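About Riltlow

Home / About / Who we are

Riltlow tests robot picking cells for people who are thinking of buying one, or who bought one and now wish they had asked more questions. We don't build robots and we don't sell them. We take no commission from anyone who does.

Precious Hlongwane started the company after nine years of commissioning cells for an integrator, where her job was to stand next to the customer during the acceptance run and look relaxed. Attila Lengyel joined her the following spring. He had been on the other side of the table, at a parts warehouse in Skulcombe that paid for a machine called a bin picker and got one that picked from bins on good days.

How we got this way

People ask why our reports are so gloomy. The short answer is the Rokidum job.

Rokidum was the first big contract we had, a trial of a mixed-item picking cell with a multi-fingered gripper. The vendor's sheet promised that the arm would stop on contact. In July, in the second week, it didn't. The gripper came down on a soft item near the wall of the bin, the fingers slid past it, and the wrist kept driving toward the floor of the bin until the bin moved. It went 14 centimeters across the table and pushed a clamp into the place where Valentin Aigner had been leaning a minute earlier to fix a label. He was not hurt. He should not have been able to lean there with the arm live, and that part was our fault, not the vendor's.

We stopped the trial and went through the logs. The contact threshold had been raised so that the arm would quit faulting when it brushed the sides of the bin. Someone had done it to get through a demo and had not put it back. We had a copy of the settings file and had not compared it with the sheet. We had read the sheet and believed it.

After that we reran the whole set with the threshold where it was supposed to be. Out of 178 attempts, 64 ended in a protective stop. The vendor said this was a conservative setting. We said it was the one in the brochure.

What we do now

We read the safety settings off the controller ourselves before the first move, and again at the end of each shift. Nobody reaches into a cell on our floor unless the arm is locked out, and the person reaching holds the key. Bins are clamped and their corners marked on the table, so a bin that has crept can be spotted without an argument.

We use awkward things for test items. Plush toys and small cushions are hard on a gripper in ways that a tidy box is not, and a demo kit is nearly always tidy boxes. If a supplier wants to send its own test items we will run them, and then we will run ours.

We count a pick as failed if a person had to help. That sounds obvious. Read the footnotes in a few sales decks and see.

What we won't do

We won't certify your cell as safe. We are a test shop and our findings cover the days we were there. We won't sign off on a video. We won't put "up to" in front of a number.

Who you'll deal with

Precious Hlongwane, founder. Quotes and complaints.
Attila Lengyel, test lead. Wrote most of Kun, the logging tool we use on every job.
Yesenia Contreras, safety and lockout. Has stopped 2 jobs on the first morning and would like it known that both customers came back.
Valentin Aigner, cell setup.
Floor Nijs, reports. If a sentence in yours is blunt, she has probably already softened it once.

Getting in touch

Send us the vendor's sheet, the settings file if they will give it to you, and a list of what you need picked. If they won't give you the settings file, tell us that too. We would want to know why before we booked any time.

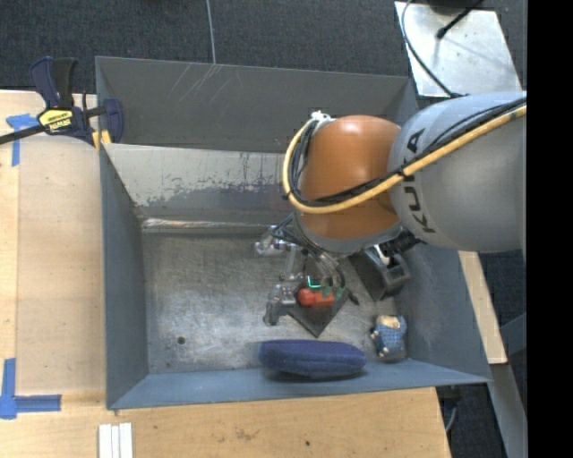
A first visit takes a day. We bring our own test items and our own locks, and you get the raw logs along with the report, including the runs that went badly.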